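An afternoon at the Pludora open day

Posted 25/06/2022

I had signed up for the Pludora open day back in December and then forgot I had until the reminder came. Pludora has two floors of an old office building in Wengate, and they let people in a couple of times a year to see what they are doing with robots and laundry. I fold a lot of laundry, so I went.

The first part was a talk in the downstairs room. Luana Sampaio gave it. She runs the group that gathers the folding examples, and she kept it short, which I appreciated because the chairs were bad. The main point was that a robot arm learns to handle cloth by copying people, and that people are much easier to copy when they are using the same kind of fingers the arm has. So they built hand-held grippers, two per person, with lenses on the body. You squeeze the handle, the fingers close, and the whole thing gets recorded from the gripper's side. They call the project Redo. I asked where the name came from and the answer was that you do the same shirt again and again.

The goal for the year is 3408 recorded folds. They were at 2156 when I visited. Each one is a single garment, start to finish, and a fold that goes wrong is kept as well, with a note on it.

Most of the recording happens in ordinary homes, on ordinary beds and tables. Luana said the early sessions were all done on one white table in the lab, and the arm got good at that table and not much else. Now they want sleeping mats, flowered sheets, curtains, cables, piles of other clothes, whatever is in the room. 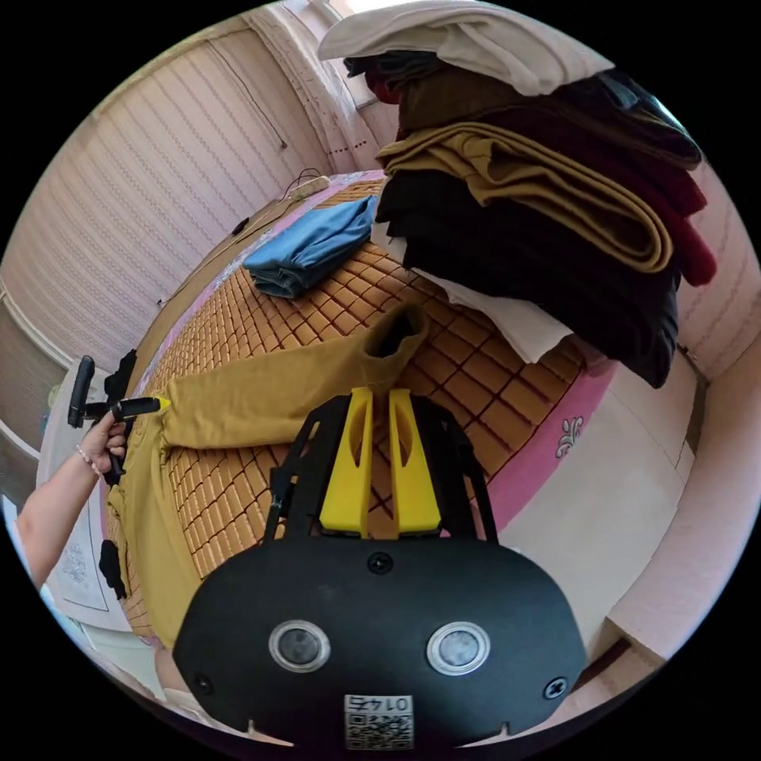
Does the person need any training before they start? About an hour is enough for most people, and the first ten or so garments they do are treated as practice.

I got to try a pair of the grippers at a side table. They are heavier than they look, and the weight sits forward of your hand. Picking up a sleeve was fine. Letting go of it in the right place was harder, and I dragged the whole shirt sideways more than once. A man next to me did a dish towel in three moves and looked very pleased.

Knits are the hard ones. A cotton shirt mostly stays where you lay it, but a sweater stretches when you pull it and then creeps back when you let go. Luana said they went through 200 folds of knitwear before they were happy with how people were starting off. The rule they settled on is to spread the thing out first, even badly, and only then go for the edges. 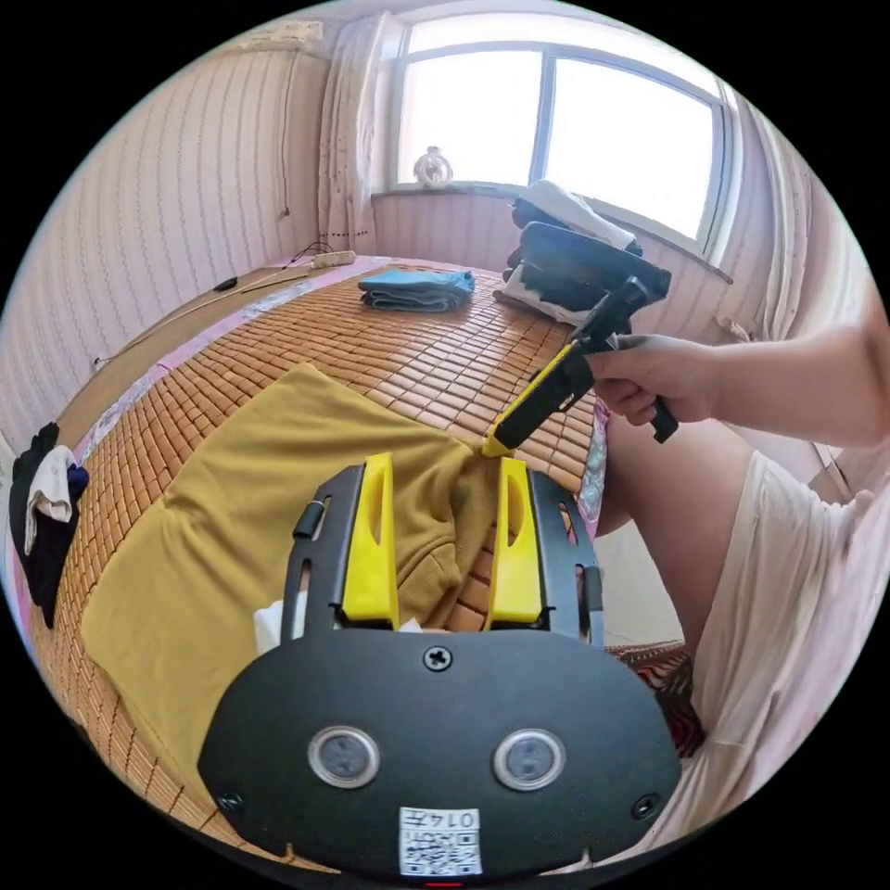

Mustard knit on the bamboo mat, with a second gripper reaching in from the right.

After the tryout we went upstairs to see the arms. There were two, both bolted to a bench, and one was switched off for the day. The other folded a gray T-shirt while we watched. It took nearly 545 seconds, and it stopped twice with a corner in its fingers as if it was thinking. The result was a rectangle, more or less. I would have put it in a drawer.

Somebody asked about selling it. The answer was no, not soon. A company called Aguiar that washes linens for hotels has been lending them worn-out sheets to test on, but a double sheet is still too big for the bench.

I liked that they talked about what doesn't work yet. Socks are bad. Anything with a hood is bad. Inside-out clothes are a problem they have put off until next year – the arm can't tell, and some of the people couldn't tell either.

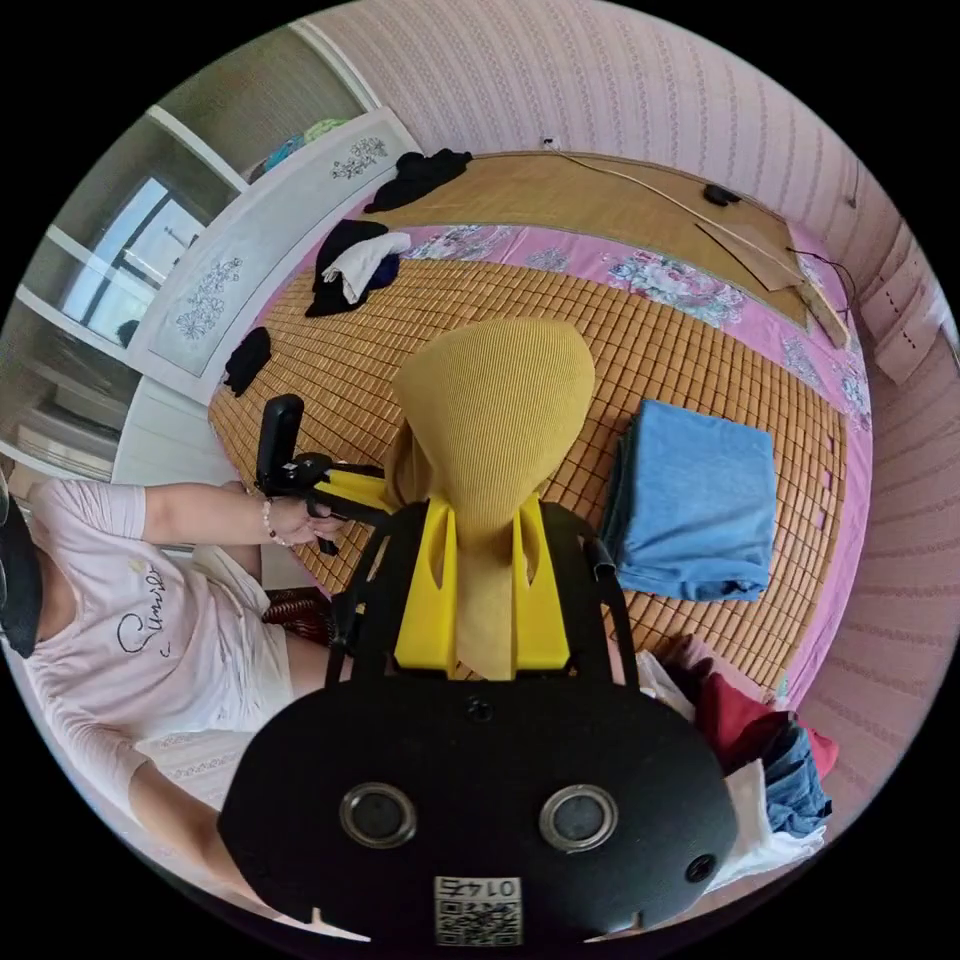

Ribbed knit between the yellow brackets, blue towel already folded.

There was coffee at the end and a sign-up sheet for people who want to record at home. You get the grippers for two weeks and someone comes by to show you how to charge them and where to send the files. I put my name down. I have a basket of sweaters that has been sitting in the hall since winter, and I may as well get them done.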